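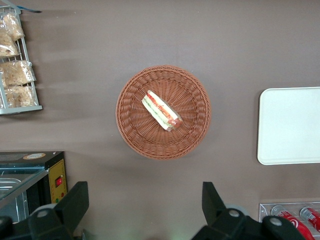
Saturday at the Grillberg wardens' open day

I nearly didn't go. The forecast was dreadful and I'd promised to do the gutters, but Marjorie Bunting rang at half past seven to say she was already in the car, so that was the gutters done for. We got to the Grillberg depot just after nine and there were people queuing in wellies right back to the cattle grid!

If you've never been, the depot is where the game wardens for the whole Zanach valley keep their trucks, their boats and (my favourite) their dogs. Once a year in October they open the gates. You get a wristband, a map that's been photocopied too many times, and a slot for the evidence room, which you mustn't miss because they won't let you swap.

Ours was the ten o'clock, with Lesia Panasiuk. She's been a warden up there since before the new road and talks very fast. The room itself is smaller than I'd pictured, just racks and labels really, but the stuff on them! Snares made from bicycle brake cable. A fishing net so fine you could hardly see it against her sleeve. They had 2,209 calls to the reporting line last year, and she reckons most of the useful ones came from dog walkers, who are out at the right hours and notice a strange van. A man behind me asked what happens to the confiscated rifles and got a very long answer involving two different forms, which I'm afraid I didn't follow.

After that we wandered down to the river shed. Kaan Avcı does the fisheries side and had a tank of young trout that the children were glued to. He let us try the measuring board, using a rubber fish, and I got it wrong twice (you go to the fork of the tail, if you're wondering, at least on theirs). There are 596 licensed anglers on that stretch now. Marjorie's late husband used to be one, and Kaan looked him up in the old ledger for her, which was kind. She went a bit quiet and then bought a tea towel.

The dog display was at noon and it was packed, some 120 of us round a ring meant for half that. Two spaniels, Bismont and Güneş. Bismont found a hidden cartridge case in long grass in under a minute. Güneş found somebody's pushchair, and then a puddle, and had to be called back three times! Alper Eren, her handler, said she's only in her first season and he was very patient about it. I'd have her tomorrow.

Carleen Tipoki gave the last talk, on night patrols, up in the loft over the garage. Go for this one if you go for anything. She played us a recording of a shot at two miles and then the same gun much closer, and you had to put your hand up when you thought you could tell the direction. I was hopeless. She also explained how they decide when to wait and when to put the lights on, and why they hardly ever drive straight up to anyone.

A few bits if you're thinking of next year. Parking is in the bottom field and it was soft by lunchtime, we saw a hatchback being pushed out. The loft stairs are steep, with a rail on the left only. Dogs have to stay in the car until the display's over. The loos are behind the boat store and there are two of them, so plan ahead. Entry is free, but there's a bucket for the kennels by the gate and they don't take cards.

We drove home the long way over the top and Marjorie made me stop twice because she thought she'd seen a suspicious van. The second one was the bread delivery.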